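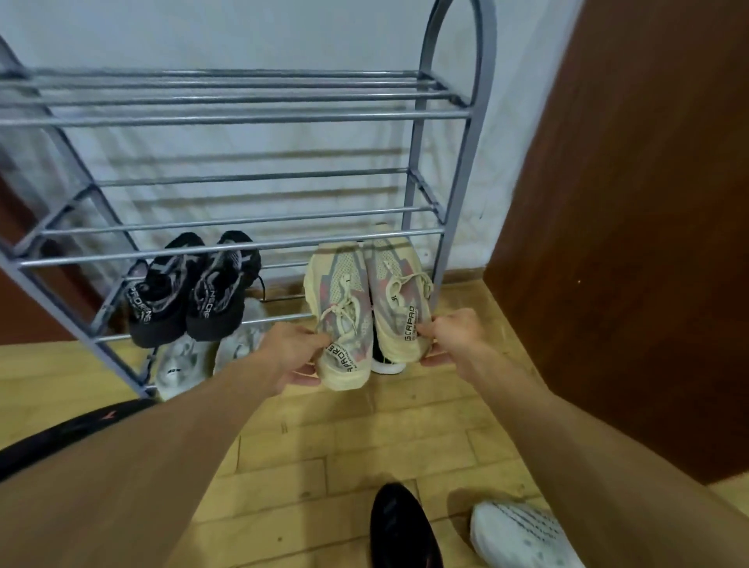
Flillell is a duplicate file finder that runs as a background service. It hashes new files as they are written, so a full scan is needed only once. I tested version 7 on a drive holding 503 GB of mixed data.

The first scan took 11 minutes. Later checks finished in seconds, and memory use stayed flat. Matching is by content, and files with different names were paired correctly. The preview pane is weaker — it stalls on folders with more than 1,000 images.
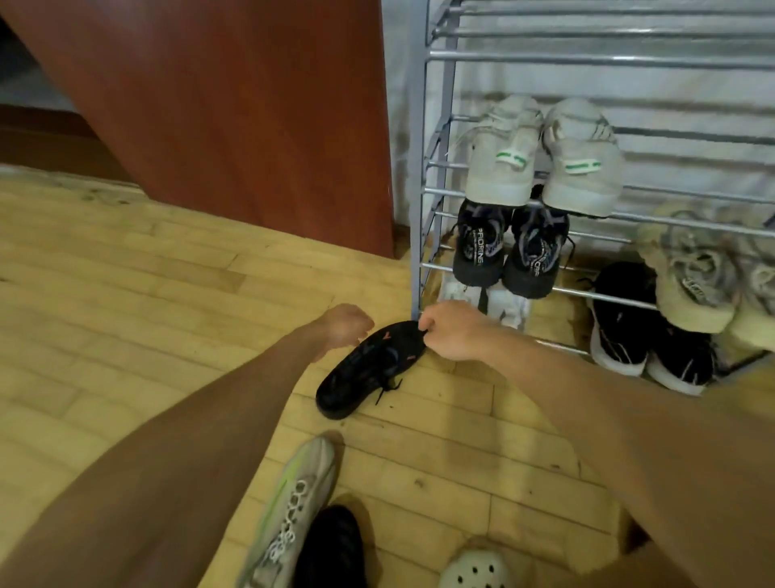

Light gray sneakers on a metal rack

Deleted copies go to a holding folder and can be restored from the log. Network drives are not supported. Skirnari, the developer, plans to add them in September.

Reviewed May 12, 2022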